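Open day at the Sendham workshop

Posted 28/06/2024

I drove over to Sendham for the Gesteck open day. I had been meaning to go since November, when a friend from my old job at Mostyn went and came back with a bag of brochures. Parking was behind the building and cost nothing. They gave me a badge and a map, and I was early enough to get a coffee before the first talk.

The talk was by Silviu Bălan, who runs the handling group. He spoke for 17 minutes and took questions for a lot longer. Most of it covered how they teach arms to pick up small parts by having people do the job first with a hand tool. The project is called Tetham. They have 3,307 recordings so far and he thinks they need plenty more. Someone asked if the arms would be cheaper than people and he said not this year.

After that we were split into groups and taken through to the floor. Ours was led by Salamatu Mahama. She let us try the tool ourselves, two at a time. It is heavier than I expected and my wrist was sore by lunch. I dropped more washers than I picked up. A boy of maybe twelve was much better at it than anyone else in our group.

I skipped the last session, on safety fencing, and had a sandwich in the car. The next open day is planned for November and they say there will be 38 places. You have to sign up by email.

What I mostly wanted to know about was the fingers, which is where my own gripper at home keeps failing. Mine are hard plastic and things slide out of them. The one I spent the longest looking at was pale and translucent, narrow at the tip and a good deal wider lower down, with a thin ridged gray strip across the end. I'm going to try that shape for my next pair, starting with the wide base.

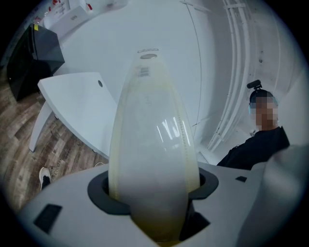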